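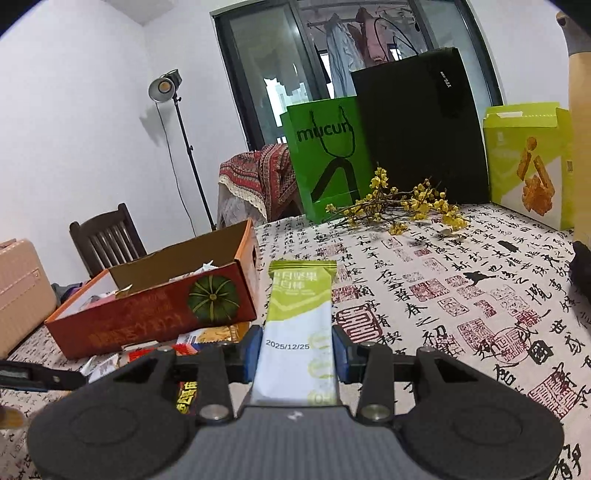 Tadimby is the packet-handling project of the Garnis robotics class in Salinas, and this gallery covers its second round of demonstrations. The task is short: take one wrapped snack from an open box, lift it clear of the cardboard, carry it to a marked place on the table, release it. The class collects the demonstrations by hand, and the policy is trained on them afterward. A slim packet held upright between the two blue pads is the grasp we want in the training set, with the long axis close to vertical and both pads bearing on the wrapper. Flat grasps across the middle are also logged, under a separate label. Packets with a printed date are entered under that date (the white and green one reads 2025/12/25), which saves inventing an object number for every wrapper.

Search this site Enter keywords Go

Notes on the round

The quota was 200 demonstrations. After screening, 138 were kept. The rejected ones fall under three headings in the class log: operator's hand visible between the pads, packet released outside the target, and time stamps missing or out of order. The last group was a software fault and has been corrected. The first group is a habit that comes back whenever a new operator starts, usually at the point where a packet is wedged in a corner of the box and the free hand goes in to help.

Closure position is sampled at 200 Hz and written to the same file as the image stream. A demonstration can contain more than one closure. The full log for the round holds 2718 closure events, including test squeezes made before recording proper. Anyone working from the raw files should filter on the "active" flag before counting anything.

Wrapped snacks were picked as the test object for mechanical reasons. The film is shiny and slides on rubber if the pads meet it at an angle. The contents shift inside the wrapper, so the center of mass moves during the lift. The sealed ends fold under light contact and give a false closure, with the pads stopped on film and no weight behind it. The position trace shows a short plateau in those cases and then a second drop. The labeling script marks the plateau automatically, but it also marks some good grasps on soft packets, and those have to be checked by eye.

The tablecloth stays on for this round. Dense black writing and red seal stamps give the tracker plenty of features to work with, and in the first round, on a bare surface, we lost position during slow moves near the table. There is a cost. The segmentation model sometimes takes a red seal for part of a red wrapper. For the third round we plan to split the recordings between the printed cloth and a plain one and report the two separately.

Pakgate is the name of our scoring script. It reads the closure trace and the end position, then returns pass, fail or review. A pass needs a stable closure through the whole lift and a release inside the target. Review means that the trace and the end position disagree, and two students then look at the recording independently. If they differ, the demonstration is dropped. The script does not score speed. An earlier version did, and operators began to throw packets at the target.

Procedure, as used in this round:

1. Run the pads open and closed three times with nothing between them. Check that the zero has not moved.
2. Place the box. Its angle to the table edge is changed after every ten demonstrations and written down.
3. Start recording with the gripper clear of the box and the pads fully open.
4. Approach from above. Do not push the packet against the wall of the box to stand it up.
5. Close, lift, carry, release. Back off straight up before stopping the recording.
6. Leave spent wrappers where they fall until the set of ten is finished. They are logged as clutter.

Step 5 was changed in September. Operators had been stopping the recording at the moment of release, so the training set contained almost no retreat motion, and the first policy let go of the packet and then stayed in place.

Gripper open over the cloth, box at center with five packets in it. A second gripper is at the right edge, its housing marked with a white "D."

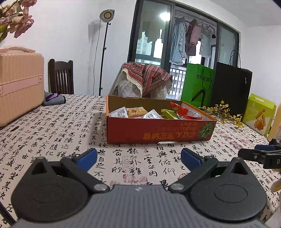

Would it not be simpler to lay the packets out singly on the table, one reader asks, and leave the box for later, given that most of the failures listed in the first gallery happened at the cardboard walls? The same message suggests that a policy trained on single packets first would need fewer demonstrations in the box, and that the class could test this with recordings it already has.

The second point is fair, and it can be tested. Single packets were recorded in the first round, and those files use the same format apart from the flag mentioned earlier. A comparison is on the list: one policy trained on box data only, one trained on single packets and then on box data, both scored by Pakgate on the same starting layouts. On the first point, we would keep the box in. The walls restrict the approach angle, and neighboring packets move when one is pulled out. Most of what the policy gets wrong at present is in those two conditions, and a flat layout removes both.

Files and equipment

Closure traces are plain text, one line per sample. Image streams are stored separately and matched by time stamp. The review decisions are in a spreadsheet with one row per demonstration, including the rejected ones, and the reason column uses the three headings given above.

Pads are wiped before each set of ten. Replace a pad when the rubber no longer returns flat after a full closure, and note the replacement in the log with the number of the next demonstration. Two sets from this round have no pad entry and have been marked as unknown.

Trained weights are not posted for this round. They will go up with the third-round gallery, together with the plain-cloth results.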